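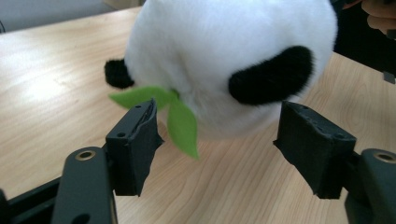 The small channels at the far end of the dial

February
By the author of the blog

I have spent the whole month watching television the old way, with an antenna and a remote, and I am having the best time. I know how that sounds! But if you've never sat down in the evening and gone up through the numbers one at a time, past the networks, past the shopping, into the part where the channels have no logo and the clock in the corner is four minutes slow, you're missing a whole world.

It started when I moved the antenna from the back bedroom to the hall closet upstairs (it's on a shelf, pointed at the water heater, and no, I can't explain why that works). I ran the scan again expecting the usual list. Up came 30 channels, including three I had never seen before in this house. Two were duplicates of a weather loop. The third was Clustatow.

I need to tell you about Clustatow. It's a tiny local station that seems to run out of a couple of rooms over in Sillwood, and it fills its day with whatever it can get: old westerns, a cooking hour, high school volleyball with one camera, a man reading the farm prices, and then from nine at night a block of imported serials with subtitles. The serials are the reason I'm writing this. They've been showing one called Makowska every weeknight, and I am completely gone on it.

Makowska is a family drama set in a bakery. That's the name of the bakery, and of the family, and of the street too by the middle of the first season, for reasons that take eleven episodes to come out. It runs to 160 episodes. The station shows two a night, back to back, with the same four ads in between (the tire place, the carpet place, the other tire place, and a very stern message about burning leaves). I'm on episode 38, so please be careful in the comments!

What I love is the pace. A whole episode went by last week in which the oldest daughter decides whether to sign for a delivery. She walks to the door, she walks back, her aunt says something cutting about flour, there's a long shot of the truck driver eating a pear. I was on the edge of the couch. Nobody makes TV like that to be watched at double speed with a phone in your hand, and I think that's partly why it works so well on a channel you can't pause. You have to be there at nine. I've started doing the dishes at eight so I'm ready.

The subtitles deserve a paragraph of their own. I think two different people wrote them, and they didn't agree on much. In the odd-numbered episodes the grandfather is formal and a bit grand. In the even ones he says "you guys." I've come to think of it as his mood. There was also a stretch of about a week where every mention of the oven was translated as "the fireplace," which made the episode with the inspection pretty confusing, and the one after it even better.

Now, the schedule. Clustatow does put one out, on a single long page on their site, and it's wrong roughly a third of the time. The volleyball runs over and everything slides. So I've been keeping my own in a notebook, and here's what I've got so far for the evening:

6:00 Farm prices, then local notices
6:30 Western (usually joined in progress)
8:00 Cooking hour
9:00 Makowska, two episodes
10:45 Music, still pictures of the lake
Midnight Sign-off

Yes, they sign off! They play a piece of organ music over a photo of the county courthouse and then it all goes dark until five in the morning. I hadn't seen a station do that since I was a kid at my grandparents' place, standing in the hall in my pajamas when I was supposed to be asleep. I stayed up for it three nights in a row. On the third night they played the wrong side of the record or something, and the courthouse got a polka.

A few people have asked what gear I'm using, so, quickly. The antenna is a flat Noline I bought secondhand, the kind that looks like a placemat. The cable to the living room is 30 feet and I wish it was longer, because right now it crosses the top of the stairs and I've taped it down twice. No amplifier. I tried one and lost Clustatow completely while getting the shopping channel in twice as strong, so back in the box it went. If you're hunting for a weak local station, try the antenna bare first, and rescan at different times of day. I get my best picture after dark, and the worst when it's windy and the neighbor's big maple is moving.

One more thing and then I have to go, it's twenty to nine. I wrote to the station. I told them how much I was enjoying the serial and asked if they had plans for what comes after it. I got a lovely short note back saying that they have the first season of another one on the shelf, a hospital story this time, and that the cooking hour may move to make room. They also said, and I've read this bit out loud to everyone I know, that when they put the question of dropping the imported block to their viewers by postcard a couple of years ago, they got 2,679 cards asking them to keep it. From a station that size! I've been grinning all week. Somewhere out there are all those people who also did their dishes at eight.

Next post I'll write up the westerns, which are a stranger bunch than you'd guess, and I'll try to get a proper list of the theme songs.

Comments

pearandflour: So happy to find someone else watching this! I'm on the far side of Sillwood and get it with a bent coat hanger. Wait until you get to the wedding. That's all I'll say.

dialturner: We lost them when they changed frequency last fall and I figured they had closed down. Rescanned tonight after reading this and there was the carpet place. Thank you!!

oldset: The polka was not a mistake, they do it once every winter.

quietpicture: Does the flat antenna do any better in a window? Mine is behind the bookcase and I only get the weather loop.

Recent posts

Everything I know about rescanning
The weather loop has new music
In praise of the test pattern
Remote controls I have loved
Radio plays for a long drive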